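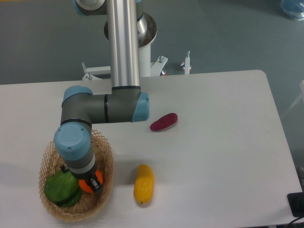 Une lectrice m'a répondu que j'étais de mauvaise foi, que chez elle le panier de faux légumes sert tous les jours et que son fils a réclamé du chou à table après avoir joué à la marchande. Tant mieux pour le chou. Je continue de penser qu'un enfant qui réclame du chou en aurait réclamé un peu plus tôt ou un peu plus tard, avec ou sans panier, et qu'on est bien contents de trouver une cause qui s'achète.

Je reprends donc le sujet, puisque mon billet de mai sur les dînettes m'a valu plus de courrier que tout le reste de l'année. J'y disais en gros deux choses : que les fruits et légumes factices sont vendus avec des promesses auxquelles je ne crois pas, et que le panier en osier qui va autour est surtout là pour plaire aux parents. Sur le second point, je vais devoir nuancer un peu. Sur le premier, non.

Les promesses, d'abord. Sollow affiche plus de 2 000 références au catalogue, et j'ai passé une soirée sur les pages de fruits et légumes. Tout y est « éveil au goût ». La tomate, éveil au goût. Le poireau aussi. Je veux bien qu'on m'explique comment un objet qui ne se mange pas et ne sent rien peut éveiller au goût. Qu'il apprenne un mot, d'accord. Une couleur, si le fabricant n'a pas eu la main lourde. Chez Ulora, le discours est plus prudent, on parle de « familiarisation », ce qui n'engage à rien. J'ai lu une bonne partie des 1 643 avis laissés sous leur assortiment et je n'en ai trouvé que très peu qui parlent de repas. Les gens parlent de la livraison, de la taille (toujours trop petit, ou alors trop gros pour la petite caisse enregistreuse) et du filet qui se déchire.

Ce qui m'intéresse davantage, c'est le choix des légumes. Pendant des années on a eu droit à la même poignée : carotte, tomate, banane, et l'œuf au plat qui se glissait là on ne sait pourquoi. Maintenant on voit de la patate douce, de la mangue, du pak-choï. Je devrais m'en réjouir, et je m'en réjouis à moitié. Une patate douce posée toute seule sur une table blanche, il faut déjà savoir ce que c'est. Un enfant de trois ans y voit une patate bizarre, ou une betterave, et il n'a pas tellement tort. La mangue jaune passe pour un citron jusqu'à ce qu'un adulte s'en mêle. À partir de là, c'est l'adulte qui fait tout le travail, et il le ferait aussi bien au marché, devant l'étal, avec des choses qui ont une odeur.
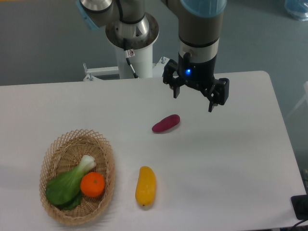

Le pak-choï, je le reconnais, est à part. Le pied blanc, les larges feuilles vert foncé : on ne le confond avec rien dans un panier, et quand on en croise un vrai au magasin, le rapprochement se fait sans aide. Idem pour le chou pommé. Les formes franches marchent. Les formes molles, moins. C'est à peu près toute ma théorie et je ne la vendrai pas à Obeidat, dont le dernier assortiment comporte trois sortes de courges que je n'ai pas su distinguer moi-même.

Venons-en au panier. J'écrivais qu'il était décoratif, et plusieurs d'entre vous m'ont fait remarquer qu'un ovale en osier, bas, ouvert, se remplit et se vide bien plus facilement qu'un sac ou qu'une boîte à couvercle. C'est vrai. On voit ce qu'il y a dedans, on attrape l'orange sans retourner tout le reste. Pour ranger le soir, c'est imbattable, à condition de ne pas avoir trop de choses à ranger : un chou et une orange, parfait. Avec l'assortiment complet, ça déborde et on finit par ressortir la caisse.

Le bord, en revanche, je n'en démords pas. Ces petites boucles en pointe qui font le tour, c'est joli en photo et ça accroche les manches. Un modèle Kolley que j'ai eu entre les mains avait un bord lisse, nettement plus commode et nettement plus laid. Il était aussi plus lourd, et il n'est plus au catalogue.

On m'a demandé ce que je conseille. Peu de pièces, des vrais légumes quand c'est possible, même abîmés, même pour jouer dix minutes avant la soupe. Je sais que ça tache. Pour le panier, prenez celui que vous avez déjà, celui du pain par exemple, et voyez au bout d'un mois si quelqu'un s'en sert encore.

Le 21 janvier 2026. Les commentaires sont ouverts, merci de ne plus m'envoyer de codes promo.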